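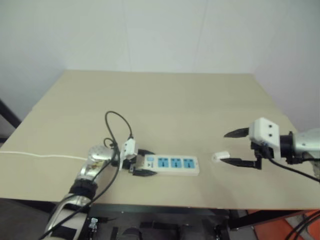
3.2 Retrieval times at the two stores

Boxes were requested from both stores over the same period, one list per morning, sent before 9 a.m. The Skurnness store holds the older paper (personnel files, closed contracts, plans). Londari holds everything boxed after the move. Neither store knew which requests were ours and which came from ordinary clients. Zwane, who run the vans for both, did know, as the delivery sheets had to be kept back for us.

We asked for 80 boxes in all, half from each. Time counted from the request being logged to the box being signed for at the front desk. Not to the van arriving. This matters more than we expected, since a van can sit in the yard a good while before anyone unloads it. An earlier count by Baird used van arrival and came out shorter for Skurnness, see section 2.

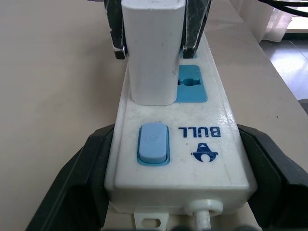
Figure 4. White power strip held between two black gripper fingers, switch end nearest.

Londari was faster on most days. Tuesday was the exception at both stores, with the weekly destruction run taking up the loading bay until after lunch. Requests logged on a Tuesday were kept in the totals but are marked in the appendix. Leaving them out changes the order of nothing.

Two things slowed Skurnness down. First the labels. Boxes from before the move carry the client's own number, and the Drilteck index only stores the new one, so staff go through a paper crosswalk kept in a binder. Second, shelf height. Top rows need the platform truck, and there is one truck. When it is out on another aisle the request waits. No record is kept of that wait so we can't split it from the walking time.

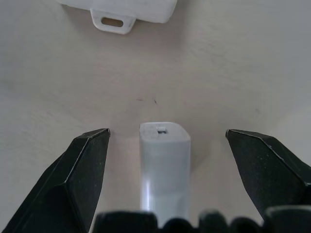
Misfiled boxes are a separate matter. A box counted as misfiled if it was not on the shelf given in the index at the first look, even where it turned up one bay over. Skurnness had more of these, as expected from the age of the holdings. Londari had 2. Both were returns from the same client, put back on the shelf they had been pulled from and not the one they had since been moved to in the index. Msimang has suggested scanning the shelf as well as the box on every return; the cost would be small, one extra scan, but the handhelds at Skurnness dont read the older shelf tags. 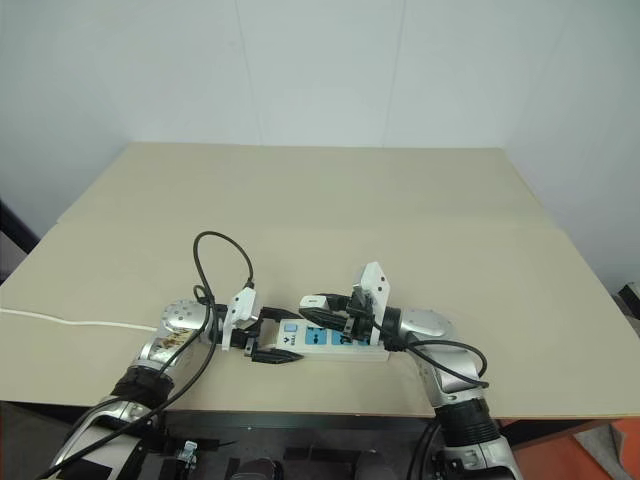 Figure 5. White power strip lying lengthwise near the front edge of the beige table.

File-level requests were harder. Here the client wants one folder out of a box, and the box has to be opened and searched at the store. Box listings ran from full (every folder named) to a single line such as "invoices, misc". We took a shelf run of roughly 900 boxes at Skurnness and read the listings only, no boxes opened. In 700 of them the listing was good enough to pick a folder without opening the box. The rest would need a search by hand, or a phone call to the client, who in most cases has lost the people who packed it.

Staff at both stores told us they open the box first and read the listing after. Quicker, they say. We did not time this. It would be worth doing, and the June round (section 5) has a slot for it if the stores agre to a second observer on the floor.

Scan-on-demand requests left out of this section, too few to say much.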